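Foro Reformas y Hogar > Cocinas > Presupuestos y opiniones

Tema: ¿Alguien ha tratado con Triltdale? Me parece todo demasiado barato

nevera_torcida
3 de julio de 2020
Buenas. Llevo desde abril pidiendo presupuestos para cambiar los muebles bajos, la encimera y el fregadero, y el de Triltdale me sale un 30 % por debajo de los otros. Cuando algo es tan barato me pongo en guardia. El comercial habla muy bien, pero en el papel pone "encimera compacta Kuster o similar" y ese "o similar" me tiene sin dormir. Pongo un par de imágenes, casi todo blanco y gris, con el microondas encima de la encimera:

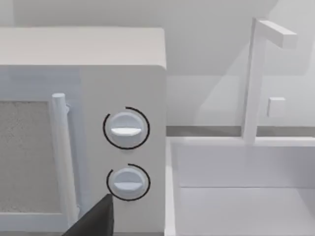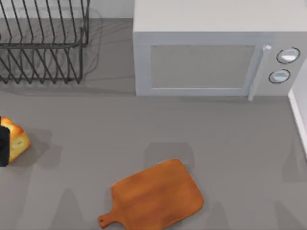

El contrato son 4 hojas y la mitad son condiciones. Piden el 50 % a la firma, el 40 % al entregar los muebles y el 10 % al acabar. ¿Os parece normal? Yo no firmo nada hasta tenerlo claro.

marmolillo
La mitad a la firma es mucho, pero lo he visto en sitios serios y en sitios que cerraron al mes. No te dice nada. Lo que sí te dice algo es el "o similar". Similar según quién? Si no aparece modelo, grosor y acabado, te pueden poner lo que les sobre en el almacén y encima tendrán razón.

pacharan78
Yo hice la cocina con ellos hace un año y contento. Tardaron dos semanas más de lo dicho, eso sí. Los muebles bien, las bisagras bien, la encimera sin un problema. Creo que en este foro se desconfía por deporte.

nevera_torcida
pacharan78, ¿te pusieron Kuster o te pusieron el similar?

pacharan78
Pues Grustatier, que según el montador es lo mismo.

marmolillo
Según el montador. Ya.

pacharan78
Un año de uso diario y ni una marca. Qué más quieres, un certificado del Vaticano?

la_del_tercero_b
Un año no es nada para una encimera. La mía (no de esta empresa) estuvo perfecta hasta el tercer invierno y luego empezó a levantarse por la junta del fregadero. Llamé, y que la garantía cubría el material y la junta era "instalación". Llamé al instalador y que era "material". Así estuve hasta que me cansé y lo selló mi cuñado con un tubo de silicona. Pregunta quién responde de la junta y que lo escriban.

nevera_torcida
Eso no lo había pensado. En las condiciones pone garantía de 13 meses en montaje. ¿Trece? Qué número más raro.

marmolillo
A mí me huele a que alguien cuenta con que no leas. Antes de firmar mira qué te corresponde por ley en la oficina de consumo de tu zona, que es gratis, y compáralo con lo que han puesto ellos.

toldo_verde
Voy a llevar la contraria a casi todos. Trabajé en una tienda de cocinas (otra) y el "o similar" lo ponía todo el mundo porque los fabricantes descatalogan colores de un día para otro. No es una trampa en sí. Se arregla con una frase: "cualquier cambio requerirá aprobación por escrito del cliente". Si se niegan a añadirla, entonces sí, puerta. Y pide muestra física, los renders no valen para decidir un blanco, en pantalla todos los blancos son preciosos.

la_del_tercero_b
De acuerdo con lo de la muestra. Y mírala en tu cocina por la tarde, con la luz que tengas. La mía en la tienda era gris perla y en casa tira a verde hospital.

pacharan78
También podéis aceptar que a veces lo barato es barato y ya está. Igual tienen el taller propio y por eso ajustan.

marmolillo
O igual no incluyen nada. nevera_torcida, mira si el presupuesto lleva retirada de lo viejo, fontanería, electricidad y remates de pared. Con los otros comparas precios cuando comparas lo mismo, y me juego un café a que no es el caso.

nevera_torcida
Acabo de mirarlo. Retirada sí. Fontanería "conexión a toma existente". Electricidad no aparece. Remates tampoco. El zócalo va aparte, 100 euros. En el de Pallent, que es el segundo más barato, todo eso viene incluido y con desglose.

marmolillo
Pues ahí tienes buena parte de tu 30 %.

toldo_verde
A ver, depende. Si no mueves enchufes, lo de la electricidad te da igual. ¿Los mueves?

nevera_torcida
Dos. El del horno y otro que ahora queda detrás de la nevera y no hay quien llegue.

toldo_verde
Entonces pide que lo presupuesten, y lo mismo con los remates. Súmalo todo y compara con Pallent. Yo no los descartaría todavía.

pacharan78
Yo a Pallent les pedí precio en su día y tardaron un mes en contestar. Para que conste, que parece que aquí el único malo es Triltdale.

nevera_torcida
A mí me contestaron en dos días, pero tomo nota. He escrito a Triltdale pidiendo modelo exacto de encimera, la frase de toldo_verde, quién responde de la junta y bajar la señal al 30 %. El comercial me ha llamado enseguida – por teléfono, claro, por escrito nada – para decirme que "no hay ningún problema con nada". Le he pedido que me lo ponga en un correo y sigo esperando.

la_del_tercero_b
Y el plazo! Que pongan fecha de fin de obra y penalización por retraso. Yo estuve fregando en la bañera mes y medio.

nevera_torcida
Apuntado, se lo añado en otro correo esta tarde.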